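Equipment budgeting for robot workcells

3 min read

Equipment budgeting for robot workcells is the practice of estimating, before purchase, the full cost of putting a robot arm to work at a table or bench. It covers the arm, the gripper, mounting, cameras, cabling, floor space, spare parts and the objects the robot will handle. The arm is usually the largest single line, but the smaller lines are the ones most often left out of a first draft.

Household tabletop work, such as moving plates and cups, needs little in the way of fixtures. A cloth-covered table and colored tableware are enough for many tasks.

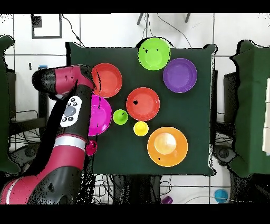
Cost categories

Budgets are commonly split into one-time and recurring costs. The Ostermann worksheet, used by several small labs in Plillberg, lists mounting hardware and cable management separately from the arm. Its February revision added a line for floor covers and cable ducts.

Consumables are cheap. A mixed set of plastic bowls and cups may cost $90, and a tablecloth less. Gripper fingers wear with use and are normally bought in pairs; Drisevico, a parts supplier, sells them at $200 a pair.

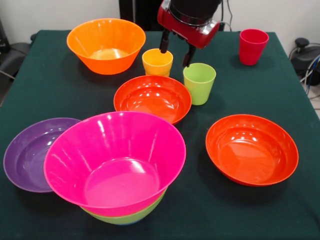 Replacement tableware is often bought with the first set, as colors and sizes can change between production runs. Calibration and service visits are recurring costs. The Grarnadano plan allows $817 a year for both.

Planning for delay

Delivery times vary by component. Planners often order the table and stand first so that the site can be measured and wired before the arm arrives.

Related articles
Gripper selection
Cable management
Leasing and used equipment
Workcell floor plans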